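3. Collecting the folding demonstrations

The folding task was set as the second assignment of the Zavham course, a practical module in which students plan, record and check their own robot demonstrations. Each group worked with a two-armed robot at a padded grey table. The clothing was chosen from a box of sports kit, and the results in this section come from the red shorts, which have a white stripe and a printed team graphic.

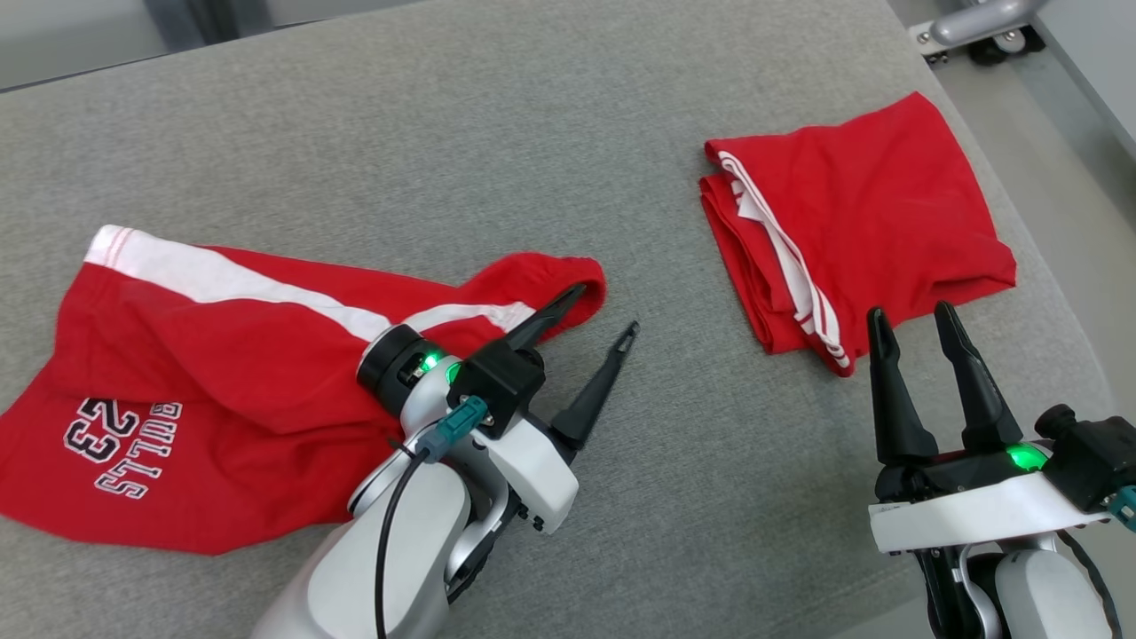

Red shorts at the left and a folded red garment at the right,
with the two robot arms reaching in over the grey surface

3.1 Procedure

The work took place over one term, ending in November. There were 13 students in all, and they recorded 185 demonstrations. A demonstration counted as complete when the student at the controls released the garment and moved both grippers clear of it. Demonstrations that were stopped early were kept in a separate folder and are not included in the total.

Students were told to fold one garment at a time. They were free to choose the order of folds, and we did not give them a target shape. Most groups agreed on a rough rectangle within the first session. The Bhuiyan group wrote their steps down before recording and changed them twice.

3.2 Labelling

Each demonstration was split by hand into short segments: reach, grasp, lift, fold, release and smooth. This gave 837 segments. Two students labelled every recording separately and then met to settle the differences. Nearly 2 hours went on one recording in which the waistband was picked up and dropped several times.

Grasp was the hardest label to agree on. With thick bundles of cloth, a finger may lie against the fabric for some time before the gripper takes hold, as in Figure 3, and the labellers often chose different starting points. We later asked them to mark the first moment at which the cloth moved with the gripper.
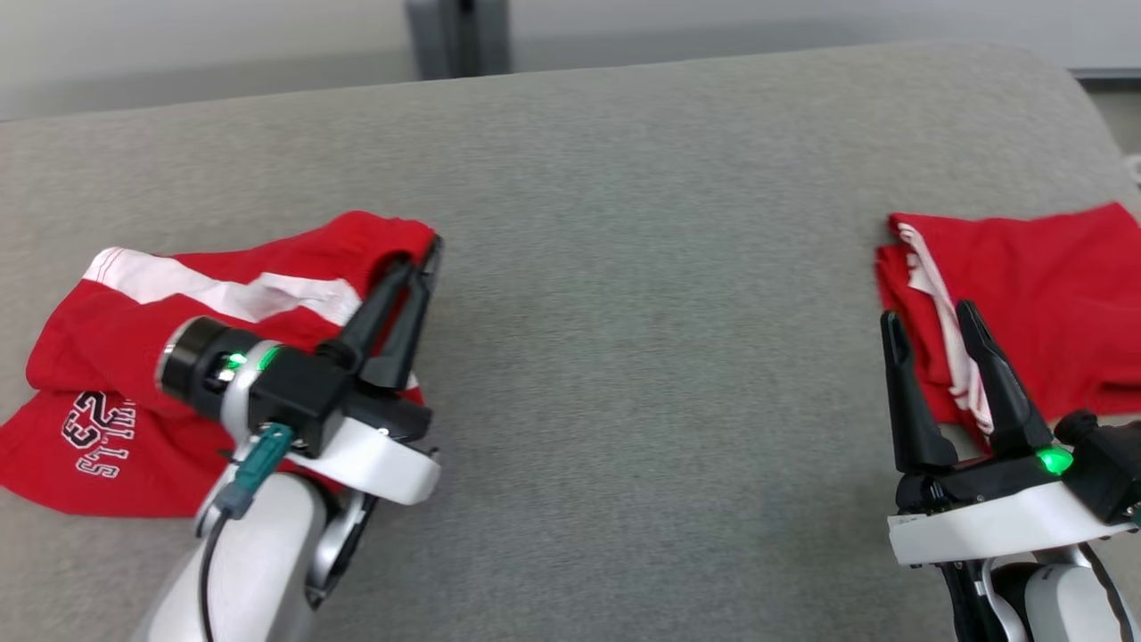 Figure 3. Left gripper at a loosely folded red garment, with a second folded garment at the right.

Segment times were stored in Vundo, the course's shared labelling tool, and exported as plain tables. The version used here was frozen in July 2020. Later corrections by students are listed in the appendix.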